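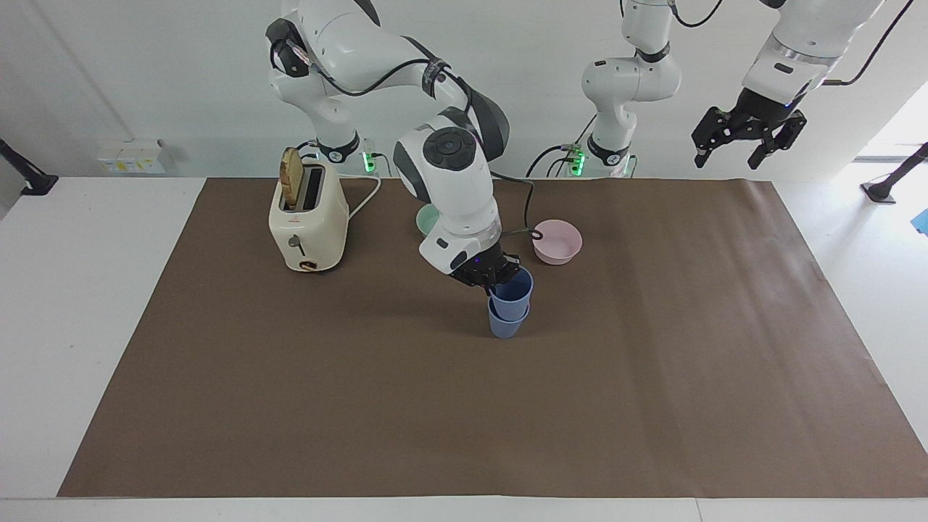 Kudero Markets Data Desk

README for the Minura price and dividend set

Minura is a table of end-of-day share prices and dividends for 615 small listed companies, most of them too dull to be covered by anyone with a television show. Ramil Padilla started it as a spreadsheet. It has since grown up and become several spreadsheets, which we export to CSV every evening after the close.

What you get

prices.csv - one row per company per trading day: ticker, open, high, low, close, volume.
dividends.csv - ex-date, pay date, amount, currency. Special dividends carry an S in the last column.
names.csv - old and new company names. Edholm has changed its name twice and then changed it back, so please join on the ID and leave the name alone.

Prices are in local currency and adjusted for splits, but not for dividends. If you want total return you will have to work it out yourself, and we would like to see how you did it.

Known problems

Volume is missing for 207 companies before the November release. The old feed reported it in lots, or in shares, depending on its mood, and we took the column out.

Kong shows a close of 996 on one day in March. The real figure was 9.96. We keep the bad row in prices_raw.csv for sentimental reasons and the fixed one in prices.csv.

Suspended stocks repeat their last close with a volume of zero. A flat line in this set may be a calm investor base or a company that has stopped answering the exchange's letters.

Version 2 changed the date format. Scripts written for version 1 will still run, cheerfully, and give you the wrong month.

Use

Free for research and teaching. Don't trade on it. Ramil did, briefly, and now works on the documentation.

Corrections go to the data desk with the ticker, the date and a link to the company filing. Files are rebuilt at 7 p.m., so anything sent after that waits for the next run.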